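Stiltow Shared Workshop
Two-arm cell, bay 5: pre-run inspection checklist with comments
Inspection date: August 14, 2018
Previous full inspection: April
Result key: P = pass, A = pass with action, F = fail, do not run

SECTION 1 – FRAME AND ENCLOSURE

1.1 Front rails level and bolted down. P
Comment: No movement when pushed by hand at either base.

1.2 Rear posts tight in their feet. A
Comment: Right post turned slightly under a spanner. Nipped up, marked with paint pen. Check again after 19 hours of running.

1.3 Side and back panels seated. P

1.4 Table covering flat, no loose edge within reach of a gripper. A
Comment: Flat in the middle. The front edge bows towards the rail and could be caught on a low approach. Tape is acceptable for now, a clamped batten is preferred.

SECTION 2 – POWER AND STOP

2.1 Stop button cuts drive power to both arms. P
Comment: Tested three times with the Jorard supply under load. Arms sag when power is lost, so keep hands out from underneath.

2.2 Base electronics covered. F at first visit, A on recheck
Comment: Boards and thin wires at the bases are partly exposed. Printed covers are to be fitted before open evening. Until then, no drinks or loose metal on the bench, and members only inside the floor line.

2.3 Base cables clear of the front rails. A
Comment: Left-hand cables hang down over the rails. Clip them back – a sleeve will catch them sooner or later.

SECTION 3 – ARMS, WRISTS AND WORKPIECE

3.1 Cable ties sound on lower links and forearms. P
Comment: Replace any tie that has gone brittle. Do not overtighten, the cable must still slide a little at the elbow.

3.2 Wrist cable loops free through full travel. P
Comment: Jogged each wrist to both limits. No snagging on the camera brackets.

3.3 Gripper screws tight. A
Comment: Thread lock used on the left set only. Do the right set at the next service.

3.4 One workpiece on the table, nothing else loose. P

3.5 Gripper clearance to carton checked by eye and on the wrist view. A
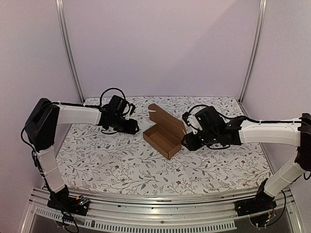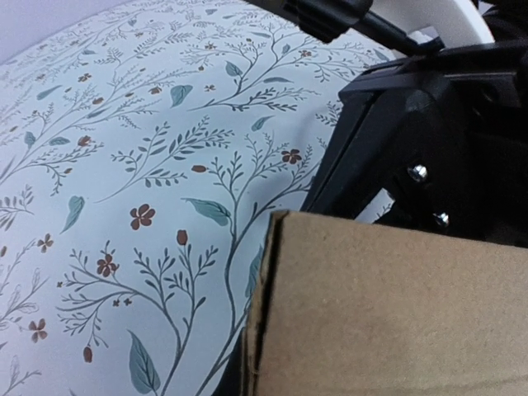 Item 3.5: carton and grippers, bench view first, wrist view second.

Comment: The right gripper sits close to where the lid meets the tray. Start the lid routine from further back and bring it in at low speed. With the carton this near the wrist camera, it hides part of the gripper, so do not judge the gap from that view alone.

SECTION 4 – SOFTWARE LIMITS

4.1 Speed cap loaded. P
Comment: Set to 42 per cent in the Aoki controller file. Leave it there until 2.2 is closed.

4.2 Crossing zone between arms defined. P
Comment: One arm waits while the other is inside the zone.

4.3 Cycle counter reset. P
Comment: Next grease at 2000 cycles, using the Wimitberg tube in the bay drawer.

Cell released for supervised use at capped speed. Open actions: 1.2, 1.4, 2.2, 2.3, 3.3, 3.5.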